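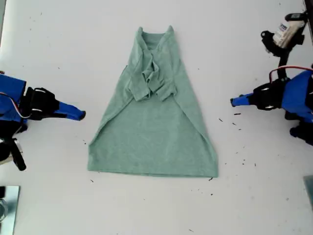

# Graver 60 Screening Server

The Graver 60 is a rack-mounted playback and storage unit for small cinemas, film clubs and festival venues. It takes in feature files, checks them, builds the evening's playlist and sends picture and sound to the projector and audio processor. It replaces the Graver 40, which is no longer sold. Spare parts for the 40 remain available on request.

## Storage and ingest

Internal storage is set up as a mirrored pair. Features can be loaded from a USB drive, a removable drive caddy or the venue network. Each file is checked against its packing list during ingest, and a title that fails the check stays in the holding area until it is loaded again or deleted. Ingest can run during playback at reduced speed. The setting is under Storage > Background Load and is off by default.

## Playlists

Trailers, shorts, house cards and the feature are placed in order on one timeline. Lighting, curtain and masking cues can be attached to any point. A playlist can be saved as a template, so a venue that always runs two trailers and a sponsor card only has to swap the feature.

Subtitle and caption tracks are listed with each version of a title. Check the version name before publishing a playlist, as the server will play a feature without captions if that is the version selected.

## Specifications

| Item | Value |
|---|---|
| Model number | 1122 |
| Height | 3U |
| Depth | 700 mm |
| Maximum power draw | 158 W |
| Stored playlists | 60 |
| Network | Two Ethernet ports |
| Automation | Eight inputs, eight outputs |
| Control | Front panel or web browser |

The rack must be at least 800 mm deep to leave room for cable bends at the rear.

## Options

- **Plorisow** audio delay module. Adds separate delay for the main, surround and hearing-assist outputs.
- **Jistik** remote panel. Wall-mounted, with play, pause, lights and volume. Connects to the second Ethernet port.
- Rail kit for square-hole racks. Round-hole kit ordered separately.
- Spare drive caddy, with key.

The Jistik panel requires software from the March release or later. Units shipped before then can be updated from a USB drive with no loss of stored titles.

## In the box

Server, power cord, two keys, one drive caddy, automation connector and printed quick-start sheet. The full manual is a separate download.

## Ordering

Quotes and lead times are handled by Graziella De Luca in cinema sales. Include the projector model, the audio processor model and the rack depth with the request.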